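Teaching by Hand, Summer Sessions
Photos and notes from the Olham workshop

Posted 7 June 2019 by Uliana Dmytriv

We have been recording demonstrations at Olham since the spring. A person guides the gripper through a task, the positions of the joints and fingers are saved, and later the arm tries the task without anyone steering. Most of our tasks are small household ones: pick up, put down, move over, sort. The total so far is 1,006 recordings, of which 800 were good enough to keep.

Not every session gets photographed, so this page follows the work in notes, with a picture where we have one. Newer entries are at the bottom.

Two ways of showing

We use hand guiding and remote control. With hand guiding, the operator holds the arm near the wrist and moves it directly. It is quick to learn, and new operators usually manage a usable recording on their first afternoon. The trouble is that hands and sleeves get into the camera view, and those recordings need more checking.

With remote control, the operator stands a few steps back and moves a pair of handles. The arm copies the movement with a short delay. Themba Mabaso did most of the early remote sessions and wrote the instruction sheet we still use. His main advice is to slow down before contact and to stop completely before closing the fingers.

The leader handles

The first handles came from Skandis and were too stiff for long sessions. People pushed past the resistance and overshot. We changed the springs in the triggers and took some weight off the wrists. Operators now work for 18 minutes and then swap. Anything longer and the recordings get sloppy, especially the release at the end.

The Tkachuk fingers

Long, jointed fingers are good for bottles and boxes, and harder to use on anything small. The tips have to meet evenly. If one side touches first, a light object slides or turns before it is held. We practiced on erasers and bottle caps before moving to anything with hard corners.

Setting the table

Early on we kept the table nearly bare. The arm did well in those conditions and badly everywhere else. Now we put out other things along with the object being moved, and change the arrangement between runs. Shape matters more than what the things are for. A cloth stays on for some runs and comes off for others, as the surface changes how an object sits and how it looks to the camera.

Operators are told which object to pick up and where it should go. They are not told what path to take. We want to see different people solve it differently, and they do. Themba comes in high and straight down. I tend to come in low from the side, and my recordings have more small corrections in them.

Small objects

Dice were added to the list after the erasers. They are light and have flat sides, but they often end up being held at an angle. We keep those recordings as long as the grip holds through the move. A tilted grip is something the arm should know how to deal with.

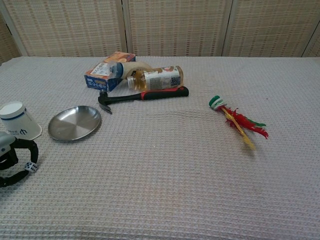

Die between the fingertips, with the steel plate and upturned cup close by. Hammer, bottles and box farther back; feathered shuttlecock off to the right.

Picking up from a textured cloth takes some care. If the lower finger drags, the weave can bunch up and shift whatever is standing nearby. Our operators lift a little before moving sideways. It adds a second or two to each run and saves a lot of resetting.

What gets thrown out

A recording is dropped if the operator bumps the table, if the camera feed skips, or if the object falls and has to be put back by hand. Drops that the operator recovers from with the gripper are kept and tagged. The Astley team asked for more of these, and we now label them separately – it was a mess to find them before.

Next sessions

There are 4 remote stations booked for August. We plan to repeat the small object tasks with new operators, then start on pouring with dry rice. Hand guiding will go on at the bench by the window for anyone still learning. Please read the instruction sheet before your first session, and wear short or close-fitting sleeves.

Notes: Uliana Dmytriv and Themba Mabaso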